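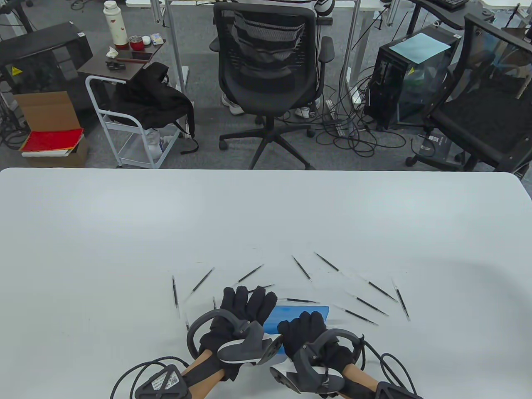
Veronika Veres
Compiler and keeper of the Skerach Letters word list

Skerach Letters: a transcribed collection of everyday handwriting

Hello, and thank you for stopping to read this before downloading. I know the temptation to skip straight to the files (I do it myself), but there are a few oddities in the collection that will make much more sense if you give me five minutes first.

What is in it

The collection holds 600 short letters, postcards and shopping notes, typed up line by line from paper originals lent by families in and near Skerach. Most are in English, with the odd phrase in Hungarian where the writer had run out of patience with English. The largest single share came from the Borbély family, who kept everything, down to the notes left out for the milkman, and I'm very grateful to them for it!

Each letter is one plain text file. Alongside the letters there is a table called letters.csv with these columns:

id: a short number, never reused
writer: a code, such as W014
kind: letter, postcard or note
tool: pen, pencil or unknown
sure: a score from 1 to 6 for how confident I was in the reading

A score of 6 means I'd happily read it aloud to the writer. A score of 1 means I was squinting at it by the window and have probably got a word or two wrong.

How it was typed up

I kept the writer's own spelling, including the mistakes, as those are often the best part. Line breaks follow the paper. Crossed-out words are in square brackets with a minus sign at the front, and anything I couldn't read at all is marked [?]. Please don't tidy these away before you've had a look at them, as a few of the crossings-out change the meaning of the whole letter. 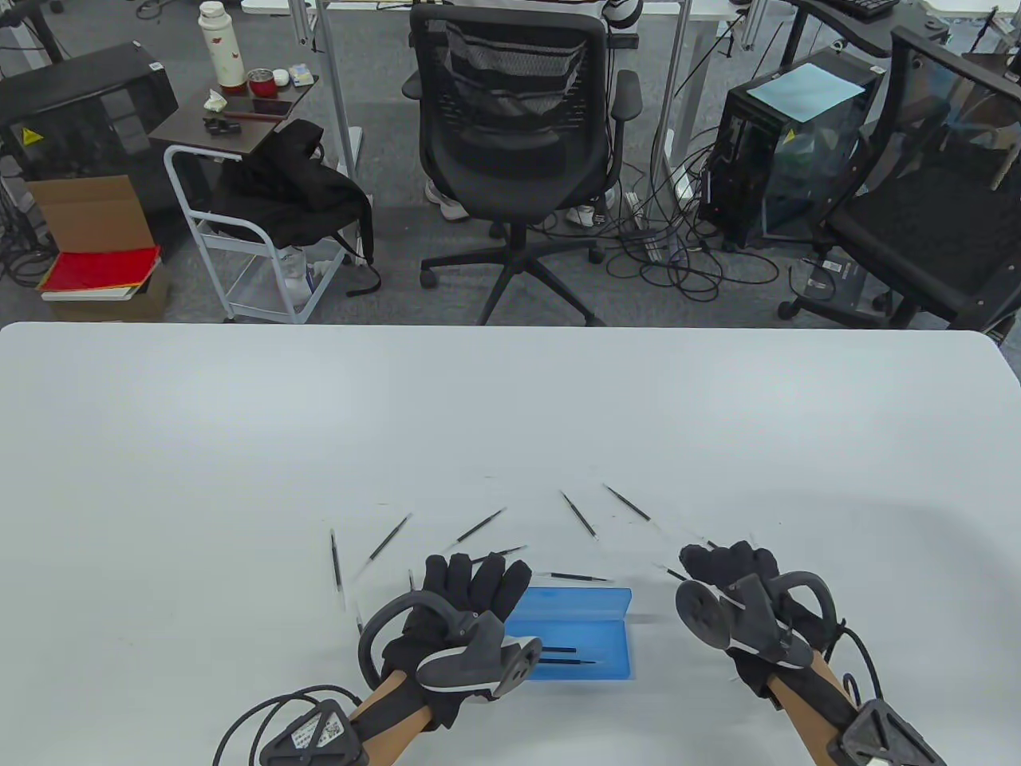 Where a word could be read two ways I put the likelier one in the text and the other in notes.txt, with the id beside it. Zalerar, the small typing program I used, has a habit of turning long dashes into short ones, and I only spotted this after the first 100 files. Those have been left alone, so if you are studying punctuation you may want to start from id 101.

Names and privacy

Surnames and house numbers have been swapped for made-up ones. The Borbélys asked to be thanked by name on this page, but their letters are treated just like all the others.

Using the files

Unzip the folder anywhere you like. The text is UTF-8. If the accents come out as nonsense, your spreadsheet is guessing wrongly, so choose UTF-8 by hand when you open the table. Teaching, research and plain nosiness are all welcome uses. Please don't sell it, and do mention the collection if you print anything from it.

Still to do

The Plurkitz box, mostly postcards, is waiting to be typed, and 8 of the pencil notes need a second reader. I hope to add both in August, eyesight permitting.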